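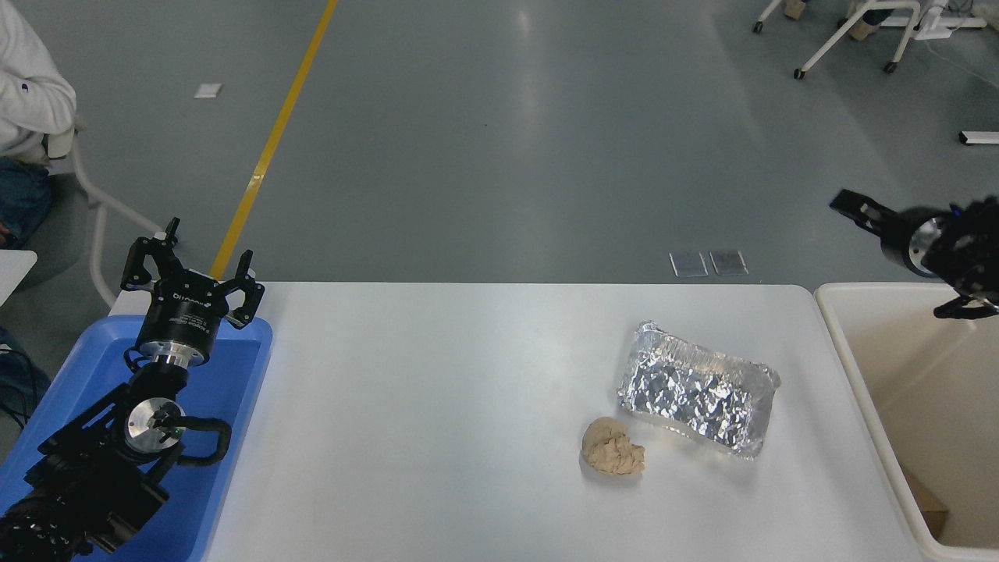

Foil tray and the tan lump next to it, white table.

2023-08-20

Second entry on the modeling mix, and a longer one than I meant to write, so get yourself a coffee if you are reading this to catch up. Thenmozhi asked me to put down what we know so far before we all forget who tried what, and she is right, as the July pages are mostly arrows and flour.

Where we are. The mix is still flour, fine salt, water and a spoon of oil, with a little of the brown pigment from Karpenko kneaded in at the end. I weighed the last portion at 200 g before kneading and 191 g when I came back to it after lunch. Some of that must be water going off into the room and some of it is surely what stayed on my hands and on the scale pan, so please don't quote the difference to anyone as a drying rate! Next time I will weigh it after the kneading and wipe the pan first, like a grown-up.

Surface. I had been hoping for a smooth ball and I keep getting folds. The lump on the table has a rough, folded surface, and I spent a while deciding whether I mind. For the hand-pressed pieces I don't think I do, the folds give the thumb somewhere to start. For the tiles Roksolana wants, they will have to go, and she thinks a longer rest under a damp cloth would do it. Her grandmother rested everything, she says, including the children. We agreed on 48 hours in the cold cupboard for one half and no rest at all for the other, same weight, same bowl, and then we compare them side by side.

Trays. I owe the foil trays an apology after what I wrote about them last month. They are a nuisance to keep flat, true, and this one is wrinkled all over, but the rolled rim is stiffer than I gave it credit for and they are a nice size for one portion. The trouble is the bottom. Every crease prints into the underside of whatever is pressed in there, and with this mix the print stays. Lukian likes the look of it and has been making what he calls moonscapes. I would still like at least one plain slab to show the people at Teratby, so the plan is to rub the bottom of a fresh tray flat with the back of a spoon - gently, over the table and not over your knee, Lukian - and then lay baking paper in it.

We also talked about going over to the rigid plastic trays from Arnero. I am not against it. They wash well and they stack. But foil can be peeled down off the sides when a piece sticks, and I have yet to get a stuck piece out of the Arnero ones without a knife, and then there is a knife mark to explain. Let's finish the foil we have and decide after that.

The table. White is a blessing and a curse. Every crumb shows, so it gets wiped, and I have come to trust it much more than the old bench, where the pigment sank in and came back out in other people's work for weeks. Glare off the foil is a bit tiresome when you are bent over it trying to judge a color, and I found it easier to look at the mix against the bare tabletop and well away from the tray. To my eye this batch is tan and no darker. Arsen says a shade too pale for the Gusari samples and would like more pigment. I would like him to wait and see it dried, as the July pieces all shifted on us, some lighter and one, for reasons I can't find in my notes, darker.

Things I want to try, in no order I can defend. Warm water in place of cold, with everything else left alone. Rice flour for part of the wheat flour, which Taras swears by and which would please me too, as I find the wheat goes stretchy if I let my mind wander while kneading. Less oil. I suspect the oil is what keeps the folds from closing up again, each one gets its own slippery little skin and they simply won't join. If that is so, then oiling the hands and leaving it out of the bowl might be enough.

A plea about leftovers. Wrap them, please, and write the date and your initials on the wrap. I opened a bag last week with no label at all and had to work out from the smell how old it was, and I would rather not do that again.

Still to do: buy baking paper, ask Taras which rice flour he means (there was a coarse one and it was dreadful), find the lid of the salt tub. Roksolana has the cupboard key. Both halves get looked at together once the rested one comes out, and whoever is in first should put the kettle on and leave them wrapped until the rest of us are there.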